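Slow Suppers: notes for my talk at the Rornham library, 7:30 start

Opening

Say hi, thank Gunnel Berge for the room and for the coffee. Ask who ate dinner standing up last night (hands up, no shame, mine is going up too).

Then the pot roast story. First one I ever made was a chuck roast for my in-laws, and I cooked it at 400 because I was running late and figured hotter meant faster. You could have resoled a boot with it! My father-in-law chewed one bite through the whole weather report. PAUSE for the laugh, don't step on it.

What a cheap cut wants

Chuck, shank, short ribs, pork shoulder. All the parts that did the work on the animal. They're full of the tough stuff that melts if you give it a low oven and a lid, and they stay tough if you rush. I go 300 degrees, three and a half hours for a four-pound chuck, and I start poking it with a fork at three.

Salt it the night before. Pass around the little jar of kosher salt so people can see how coarse I mean.

Brown it in batches. I know, I know, it's a pain, and the stove gets greasy. But if you crowd the pot the meat steams and goes gray and you've lost all that good brown stuff on the bottom.

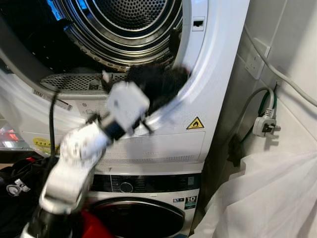 Dryer door open, plug up by the drum.

What goes in the pot

Onions, more than you think. Carrots in big chunks, and hold them back for the last hour or they turn to baby food. A spoon of tomato paste fried until it goes rusty. Then stock, but only halfway up the meat. Wyn Bevan told me once that he covers his completely, and we had a pretty lively argument over it at the Ikel potluck. I still say halfway. (If Wyn is in the audience, wave at him.)

Wine question always comes up. Use it if you've got some open. I've used cider, I've used the juice off canned tomatoes with a splash of vinegar, all fine.

The bean detour

If time is OK at this point, do beans. Same oven, same patience. Navy beans soaked overnight, a ham hock, mustard, molasses. Go easy on the salt because the hock brings plenty. If it's past 8 already, skip to leftovers.
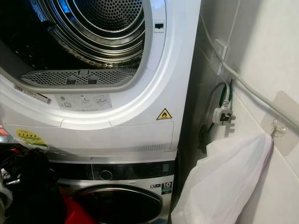 Leftovers

My favorite part! Chill the whole pot overnight and the fat lifts right off the top. Slice the meat cold and warm it in the gravy. Day three it's shredded on toast with a fried egg, and the very last of it goes into barley soup.

Recipe sheets are by the door, 30 copies, one per household please. Take questions, then pull the lid off the pot and get out of the way.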